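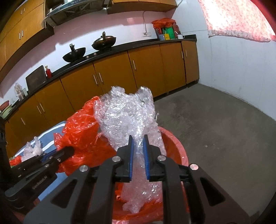

Progress report: gripper pad comparison, household tasks
Reporting period: February

1. Purpose of the work

The grant pays for a comparison of finger pads on hand-held grippers used in ordinary homes. We want to know which pad surface holds thin, slippery or shapeless items well enough to be carried over to the arm-mounted grippers in the second half of the project. This report covers the kitchen stage. The bench stage was covered in the previous report and its results have not changed.

2. Work done

We set 500 recorded trials as the target for the kitchen stage and completed 200 of them in February. All were done by a person holding the grippers, one in each hand, with a camera on the tool. No arm was used in this period.

Three pad types are under comparison:

Ribbed blue pad, supplied with the grippers
Smooth silicone pad, from Viditz
Textured foam pad, cut in our own shop from Zivstead sheet

The task groups are waste handling, counter items and cabinet doors. Waste handling was done first because it gave the most trouble on the bench. It includes putting clear plastic wrap into a bin, lifting knotted bags and moving loose bags from one place to another. Clear wrap is held in one gripper while the other is near the bin or on a second bag, so the two tools often work close together.

3. Findings so far

The ribbed pad has been the most dependable on sheet plastic. When the sheet is bunched into a narrow fold before the fingers close, it stays put while it is lowered. When only a single layer is caught, it tends to slide out sideways. We now ask operators to gather the sheet first, and the written task instructions have been changed to say so.

The smooth silicone pad holds clear wrap at least as firmly but does not let go cleanly. Wrap often clings to one finger after the gripper opens and has to be shaken off. For a person this is a small nuisance. For an arm it would need an extra motion and a check that the item is gone, so we count a clinging release as a failed trial.

The foam pad is good on knotted bags and poor on everything thin. It also picks up crumbs and grease and needs wiping down during a session. We do not expect to carry it forward for waste handling, but it will stay in the comparison for counter items.

Clear and shiny plastic is still hard for the cameras. Reflections move as the sheet moves, and our labeling software, Jarell, loses the outline of clear wrap when it lies in front of another bag. Red film under a clear sheet is a typical case. Labels for these recordings are being corrected by hand. This is slow and is the main reason the trial count is behind where we wanted it.

4. Problems and changes

The linkage arms are wide when the fingers are closed on something thin. Near the rim of a round bin this leaves little room for the second gripper, and operators sometimes bump the two tools together. No parts have been damaged. We have asked the Thân workshop to quote for longer fingers that would keep the linkage clear of the rim. If the price is acceptable we will fit them to one pair of grippers and repeat part of the waste handling set for comparison.

We dropped one planned task, tying a bag shut with two grippers. It took too long per trial and told us more about the operator's skill than about the pads.

5. Plan for the next period

Complete the remaining 300 kitchen trials, starting with counter items
Finish hand correction of the waste handling labels
Decide on the longer fingers once the quote is in
Mount the ribbed pad on the arm gripper and run a first check of fit and closing force

6. Budget

Spending is within the approved amount. Operator hours are higher than planned and pad materials are lower. We ask for approval to move the unspent materials money to labeling hours. The longer fingers are not in the current budget, and a separate request will follow if we decide to go ahead.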